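Review: Tretodine tide and reef log (waterproof notebook and slate set)

Posted 11 September 2018

I've been doing fish counts with our local reef group for a few years now, and in that time I've gone through a silly number of ways of writing things down underwater. Pencil on a scuffed bit of white plastic. A roll of drafting film with rubber bands. One memorable afternoon with a grease pencil that came off all over my rashie. So when the group decided to try the Tretodine set for the season I put my hand up straight away, and I've had it in the water on 11 dives since February.

What you get is a wrist slate, a spiral notebook with 96 waterproof pages, two pencils on lanyards and a mesh pouch. There's also a fold-out fish card, which I'll come to, because I have opinions.

The notebook first. The paper is lovely! It has a bit of tooth to it, so the pencil grips even when you're hanging off a mooring line in surge, and it rubs out cleanly back on the boat. I left one page rinsed but not dried, shut in the pouch overnight, and it peeled apart the next morning with every number still readable. My old film would have been a grey smear.

The pages come printed with a grid for transect work: depth, time, visibility, species, size class, and a skinny column for notes. Whoever laid it out has done a few surveys, I reckon, as the size classes run in the same order we call them. My one grumble is the skinny column. If you see a wobbegong under a ledge that was bare last month, you want to say so, and you've got room for maybe two words. I've started writing sideways up the margin - it works, but our data entry people are not thrilled with me.

The spiral binding is plastic, thank goodness. Every metal one I've owned has rusted by the third trip and left orange tracks down the pages.
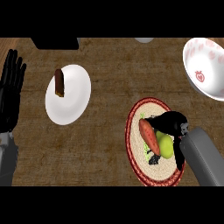 Dishes and a few bits of food on the table.

Now the wrist slate. It's three curved panels on a length of surgical tubing, and it sits nicely over a 5 mil wetsuit. Over bare skin it slides about. I've got skinny wrists, and on the warm dives I ended up wearing it halfway to my elbow with a hair tie round it. A friend with proper forearms had no trouble at all, so have a think about your own arms before you blame the slate. The surface cleans up with toothpaste or one of those white sponges, same as any other.

The pencils are fine. They're just pencils. The lanyards are too long, though, and on my second dive I looked down and saw mine trailing across a patch of plate coral, which is exactly the sort of thing we spend the briefing telling people not to do. I cut both down by half and put a knot in. Please do this before you get in the water. It's the one change I'd call essential, and I wish they'd come that way.

Right, the fish card. It claims 100 species, and the drawings are gorgeous, with juveniles next to adults for the wrasses and parrotfish (hooray). But it's trying to cover far too much coast. Half of them I'll never see down here, and a couple of our everyday locals are missing altogether. There's an add-on temperate card from Ekerbridge that fits the same pouch, and I'd swap to that if you're anywhere south. I borrowed one for a weekend and barely touched the original.

How does it compare? I used the Vundlow slate for two seasons before this. It's tougher, and you could probably drive over it, but it's one flat board and once you've filled it you're done. For a quick look around that's plenty. For a full survey with several transects I'd much sooner have pages. The Vundlow also floats, and the Tretodine notebook sinks like a brick if it comes unclipped. Clip it on!

I should mention the pouch as well. The mesh is good and drains fast, but the zip got gritty after a couple of beach entries and needed a soak in warm water and some wax. It's been all right since. There's a single clip, and I added a second.

Price-wise it's at the upper end, and refill notebooks are sold in packs of 6, so it's better value if a few of you go in together. That's what our lot did, and we've still got spares in the gear box. If you only log the odd marine park visit for your own interest, get the notebook by itself and skip the rest.

Four stars from me. I'd give it the other one for shorter lanyards and a wider notes column. We've got the spring counts coming up at the sanctuary zone, and I've already packed mine.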